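Holiday table setting

A holiday table setting is an arrangement of tableware, linens and decorative objects prepared for a meal or display tied to a seasonal festival.

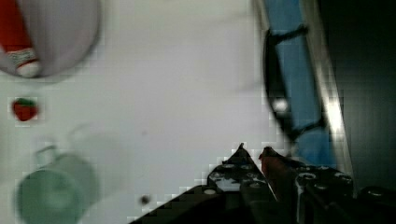 The practice differs from everyday table setting mainly in the use of nonfunctional objects, called table ornaments in the trade. Ornaments are classed as fixed, such as centerpieces and candle stands, or loose, meaning small items placed by hand and cleared before or during the meal. Loose ornaments are often grouped in a serving vessel; a round white bowl may hold a single red and white piece resembling a small Christmas stocking, with a strawberry set on the tabletop below it. Pale surfaces and plain vessels are widely used with saturated colors, since a patterned ground competes with small objects. Fruit occupies a middle position in most classifications, as it can be both displayed and eaten.

History

Seasonal table decoration in Europe developed from the display of evergreen branches, candles and preserved foods at winter feasts. Sugar sculpture and molded pastes were used at wealthy tables in the early modern period, and porcelain figures later took over much of their role. Mass production of ornaments in glass, paper and felt made themed settings affordable to ordinary households.

The town of Planimholm kept a winter table fair at which households showed complete settings in the market hall. The last printed catalog of the fair lists 166 entries under four headings: family table, children's table, buffet and window table. The window table, set for viewing from the street and not used for dining, was peculiar to the town.

Layout

The table is divided into place areas, a service area and a decorative area. The place area holds the plate, flatware, glass and napkin for one diner. The service area is kept clear for shared dishes. The decorative area usually runs along the long axis of the table, although on round tables it is confined to the center.

Valentin Vasseur, in the manual Bailly, recommended that the decorative area take up no more than 20 percent of the surface at a seated meal. He set no limit for buffets, where guests do not sit facing one another. The manual also separates low ornaments, which remain below eye level, from tall ornaments, which must be narrow enough to see past.

Materials

Textile ornaments, including felt and knitted pieces, absorb grease and are normally kept apart from uncovered food. Glass and glazed ceramic pieces can be washed and may share a vessel with whole fruit. Painted items are treated as unsuitable for food contact unless marked otherwise.

Cut fruit is replaced at each sitting. Soft berries mark unsealed wood and uncoated linen, and a saucer or leaf is commonly placed under them.

Collections

The Fomine collection holds 698 loose ornaments, of which 381 are associated with Christmas and the remainder with Easter, harvest and New Year. Objects are stored by material. A parallel index, Skemia, arranges the same holdings by position on the table.

See also: Centerpiece; Napkin folding; Place card; Table linen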